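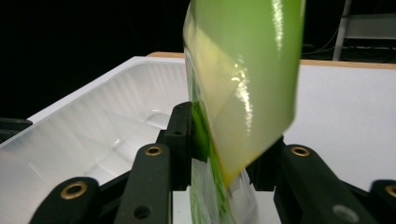
Envase flexible verde entre los dedos de la pinza manual, con la bandeja blanca detrás.

Galería técnica: pinzas manuales para envase flexible
Plitari, área de compras de equipo. Ficha de planificación, revisión de mayo.

La partida de pinzas manuales entra este ejercicio en el presupuesto de la línea de preparación de Plitari. Hasta ahora se cargaba a fungibles, lo que impedía comparar el coste por puesto con el de las células automáticas. Esta página reúne las fotografías de trabajo y las notas que acompañan a la solicitud de oferta enviada a Gaber y a Mulodell. La especificación completa está en el pliego del proyecto Doteo; lo que sigue es un extracto.

Alcance de la compra

Se solicitan 11 pinzas manuales de dos dedos, con juego de repuestos y útil de calibración. El precio debe presentarse desglosado por conjunto: cuerpo, brazos, almohadillas, tornillería e insertos. No se admitirán ofertas con precio único por kit, puesto que el consumo previsto de almohadillas es muy superior al del resto de componentes y se repondrá por separado.

El techo de gasto es de 2.000 euros por unidad, impuestos no incluidos. El transporte y la documentación en castellano van dentro de esa cifra. La formación inicial se cotiza aparte.

Criterios sobre el producto

El envase de referencia es una bolsa flexible de superficie brillante. Para la compra interesan tres propiedades: deformación bajo presión lateral, coeficiente de rozamiento del film y respuesta de la superficie a la luz. La primera condiciona la geometría de los dedos. La segunda, el material de contacto. La tercera afecta a cualquier sistema de visión que se añada más adelante, y por ese motivo la iluminación del puesto se ha incluido como línea opcional.

Un film arrugado devuelve reflejos que cambian con cada movimiento. El proveedor que oferte cámara deberá indicar el tipo de luz previsto y si requiere polarizador. El coste del polarizador se suma al del equipo a efectos de comparación.

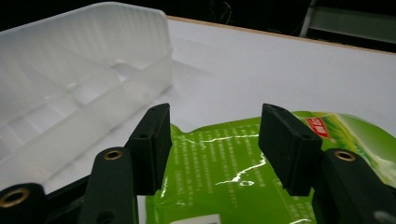

Bolsa tendida sobre la mesa, con los dedos separados y las almohadillas negras de goma a ambos lados.

Almohadillas y piezas de desgaste

Las almohadillas se tratan como consumible. La estimación de compras es de alrededor de 300 unidades al año para el conjunto de puestos, cifra que deberá contrastarse con la vida útil declarada por cada fabricante. Se pide indicar dureza Shore, espesor, modo de fijación y tiempo de sustitución con herramienta de mano.

Los brazos llevarán insertos metálicos roscados en los puntos de montaje. La rosca directa sobre plástico queda excluida. En la comparación de ofertas se valorará que los insertos sean de medida comercial y puedan adquirirse fuera del catálogo del fabricante.

Puesto de trabajo

La mesa y las bandejas no forman parte de esta compra. El proveedor debe, no obstante, declarar la apertura máxima de los dedos y el espacio libre necesario junto a la pared de la bandeja. Si la pinza exige una bandeja más baja o más ancha, el sobrecoste de sustitución se imputará a la oferta.

Color de la superficie: blanco mate, salvo propuesta justificada. Cableado: siempre por la parte posterior, fuera de la zona de agarre.

Plazos y condiciones

Plazo máximo de entrega: 40 días naturales desde la confirmación del pedido. Se acepta entrega parcial si el primer lote incluye el útil de calibración. Los repuestos deberán estar disponibles durante toda la vida contable del equipo.

La garantía cubrirá cuerpo y brazos. Las almohadillas quedan fuera, excepto por defecto de pegado o de moldeo. La retirada del material defectuoso corre a cargo del proveedor.

Pendiente de cierre

Falta decidir si el mantenimiento preventivo se contrata o se asume con personal propio. La oferta de Mulodell lo incluye el primer año; la de Gaber lo presenta como opción. Ambas se compararán sin mantenimiento, y el importe se añadirá en una columna separada de la hoja de costes.

También queda abierta la línea de iluminación. Su importe figura en el presupuesto como reserva y no se liberará hasta recibir las fichas técnicas de las cámaras.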